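Visit to the Pendine workshop, Wakel

The afternoon tour at Pendine covered one tool only: the Noditz hand-held gripper, and how the workshop keeps it in shape for handling cloth. We were a group of 17 and stayed almost 2 hours.

Upkeep starts at the fingertips. They get wiped down before each session, and any lint is picked out of the joints with a soft brush. Then the pivots are checked for play – a loose one makes the tips close off center. 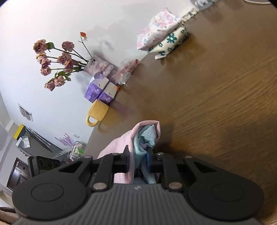
Pads are replaced in pairs, even if only one is worn. The log sheet showed 47 changes since May. After a swap, the jaws are opened and closed by hand and tried on folded fabric before the tool goes back into use.

Spare parts come from Fuentealba, and delivery is slow. Tours start at 2 p.m. and parking is behind the building.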